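To: floor-automation list
Date: 20 May 2025
Subject: Re: two-arm cell for the tube work, what happens to the bench roles

A reply to the questions posted from the Ruscombe site, with the original quoted in part. I have trimmed the section on floor space, as it is a facilities matter and does not belong on this list.

> We have been told the Wullham two-arm cell is going to be repeated here.
> Before that is settled I would like something in writing on the following.
>
> 1. Does the cell do the whole job or only the handling?
> 2. What do the bench operators do once it is running?
> 3. Who is allowed to clear a stop?
> 4. Is the cell log going to be used to rate individual people?
>
> Our operators were moved between lines twice during the Motine changeover
> and found out from the shift board both times. I would rather not do that
> again.

Answers in the same order.

1. Handling only. The cell picks up green tubes, holds them, and presents them for the next operation. The left arm takes a tube first and keeps it. The right arm then goes for the second one. Pairing, trimming and inspection remain manual. The Kermani proposal had trimming inside the cell as well. We dropped that part at the review stage for reasons of guarding and blade changes, and there is no plan to bring it back this year.

The straight tubes were never much of a problem. The bent ones are. A bent tube lying loose on the table can be turned any way, and the grip has to land on a section where the fingers close square to the tube. If they close across the bend, the part tends to roll when it is lifted and the far end is then out of position by more than the next operation will accept. The right gripper therefore opens fully before the approach, well past what the tube diameter needs. This costs a little time per pick and we have left it that way.
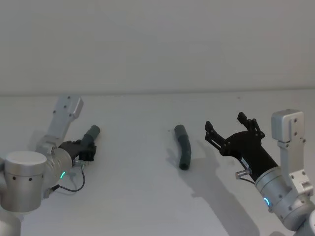
Tube held in the left gripper, right gripper open, curved tube still on the table.

The table is kept plain on purpose. Bins, fixtures and hand tools do not go inside the work area while the arms are powered. Your operators will find this annoying for the first week, as ours did, because at the manual bench everything is within reach. Tools go on the rail outside the guard.

2. At Wullham there were 14 people trained for the tube benches when the cell was approved. None of those positions were removed. Two of the benches were. The work is now split as follows.

Cell attendant. Loads parts, clears stops, checks grippers at the start of the shift, writes up anything unusual. One person per shift, rotated every 2 hours. We tried a full shift on the cell in the first month and went back to rotation after the attendants asked for it. Long periods of watching with short bursts of work are tiring in a different way from bench work, and the stops late in the shift were being cleared more slowly.

Finish bench. Trimming and inspection. This is the part that got heavier. The cell delivers at an even pace, and the natural pauses that people used to get while sorting tubes have gone. We added a buffer tray between the cell and the bench so that the bench sets its own pace up to the point where the tray is full. When the tray is full the cell waits. Please do not let anyone on your side configure it the other way round.

Changeover and setup. Teaching grip positions for new tube shapes. This was expected to be an engineering task and has ended up mostly with two of the former bench operators, who know how a tube behaves when it is squeezed near the end. They now hold a setup grade and are paid at it. The grade took longer to agree than the cell took to install. I suggest you start that conversation before the equipment order goes out.

3. Any trained attendant can clear a dropped tube, a missed grip or a full tray. The procedure is: request stop, wait for the arms to halt, open the guard, remove the part, close the guard, reset. Do not pull a tube out of a closed gripper. Use the release on the panel first. The tube surface marks easily and so do the finger pads.

Anything involving a cable goes to maintenance. Each gripper has a thin external cable running back toward the wrist, with a loop left in it so that the wrist can turn. If the loop has been snagged, pulled tight or looks different from the reference sheet on the guard door, leave the cell stopped. We had one connector damaged in May by a well-meant attempt to tidy the slack with a cable tie.

4. No. The log records stops by cause and by tube shape. It does not take a badge number, and the attendant field was removed from the form before go-live. This was a condition of the agreement at Wullham and I would ask for the same wording at Ruscombe. For scale, the last review period had 133 logged stops. The largest group was bent tubes that rolled at lift. Only 15 of the stops were put down to loading, and most of those came from one mixed batch that should not have reached the cell at all.

On the Motine changeover: agreed, and the same complaint was made here. For the cell we held a briefing on every shift before the order was placed and a second one once the equipment was on site, and names for the first rotation were taken by request. The shift board was only updated afterward. The briefing sheets are in the shared folder under "tube cell, people" and can be reused with the site name changed. The training plan in the same folder is out of date in the section on the tray sensor. I will replace it when the new sensor position has been confirmed.

Still open on our side:

- Whether the attendant rotation counts as light duty for people returning from injury. Occupational health has the question. Loading involves more reaching than it looks, so I would not assume a yes.
- Cover for setup when both setup operators are off. At present the cell runs known shapes only on those days.
- Noise at the finish bench. Lower than before by general opinion, not yet measured.

If Ruscombe wants to send people over to work a rotation here, late shift is the better choice, as the bent shapes are normally run then. Reply to the list with the week you have in mind and how many are coming, and I will book the guard training slot.

Process engineering, Wullham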